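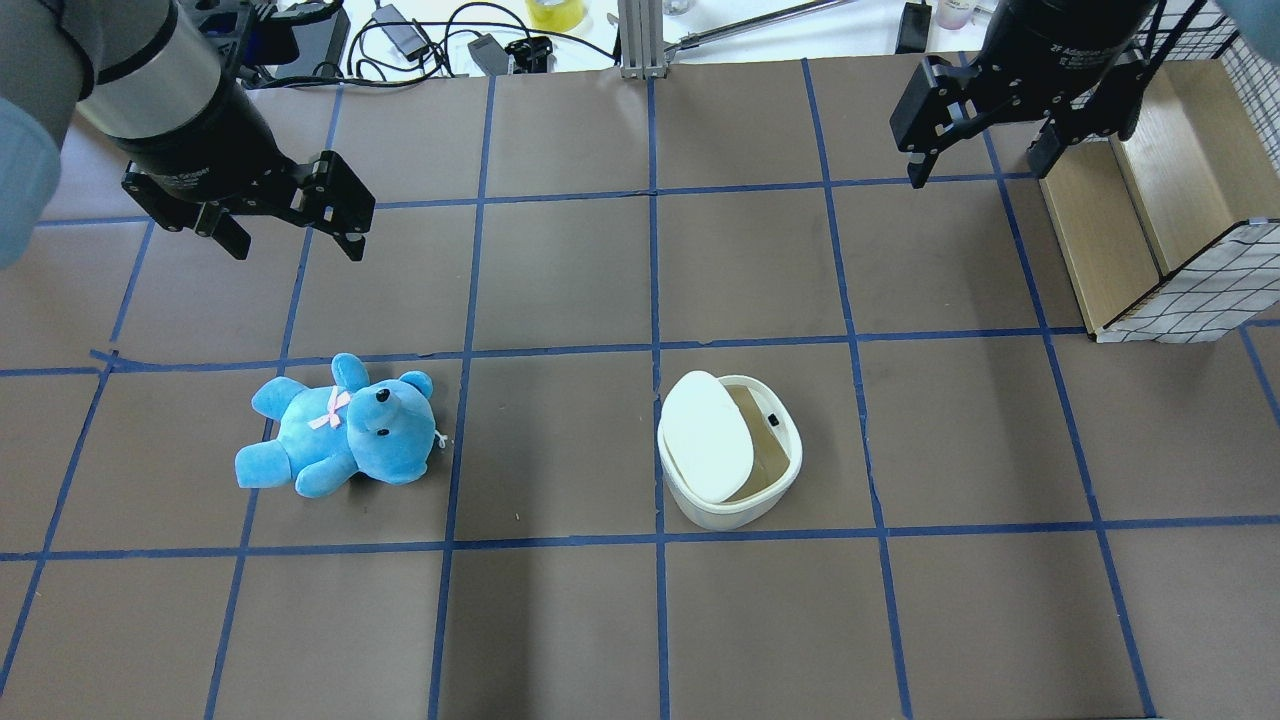

ok so week three of teaching Kozan to walk past other dogs without losing his mind. thread, mostly for me so I remember what we did

He's a 86 pound shepherd mix and I am not a large person. In April he took me clean off the curb outside the Durnine feed store going after a beagle. The beagle did not care at all

We signed up for the reactive dog class at Brongate. 437 dollars for the whole course, which hurt, but it's small and they let you stand behind a screen if your dog needs a minute (Kozan needed a lot of minutes!!)

Our trainer is Samer Nassar and the first thing he did was take away my retractable leash. Just held out his hand for it. I've got a plain six foot one now and my shoulder already feels better

The actual exercise is so boring. Dog sees dog, I say yes, he gets chicken. We walk away. We do it again. Samer wants us far enough back that Kozan can still eat, and if he won't take the food we're too close

I figured too close meant like ten feet. For us it's the entire far side of the parking lot lol

Last night we did 17 passes with a very patient poodle and he barked at two of them. TWO. I almost cried into the treat pouch

Stuff I'm still bad at: I tighten the leash the second I spot another dog, and he feels it right away. Samer says hum something. So now I'm the lady humming on the Droretti trail

Homework this week is short walks at weird hours, plus mat work in the kitchen while my sister rings the doorbell over and over. She's enjoying that part way too much

If anybody has a treat pouch that closes with one hand please send it to me, mine dumped chicken all over the car again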